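Chapter 4
When the Line Changes: Automation and the People on It

Start with the job, not the machine. What did a person do all day before, and what do they do now. Two differnt lists, usually.

Droltdale packs dry foods. 75 people on the floor, 2,000 bags a shift. In May it put in portioning arms from Zulex. No layoffs. But the scooping jobs went, and the new ones were called "cell tender": refill, wipe down, clear faults, log them. Same pay at first. Liette Gagnon, nine years scooping, told us her wrists felt better and her day felt longer. Less talk on the line too. Keep both in mind for section 4.2. 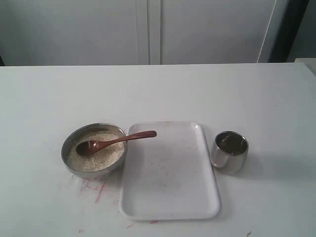 Portioning is a good first task to study becuase it looks so easy. A worker judges weight by feel, shakes off the extra, moves on. Try writing that down as steps. Even a bench setup with a bowl of uncooked rice, a wooden spoon, an empty tray and a small steel cup raises the questions: how full is a spoonful, who decides, who fixes it when it's wrong.

Key terms: task, job, tending, deskilling, handover.

4.1 Tasks are not jobs

A job is a bundle of tasks. Machines take tasks, managers rebuild the bundle.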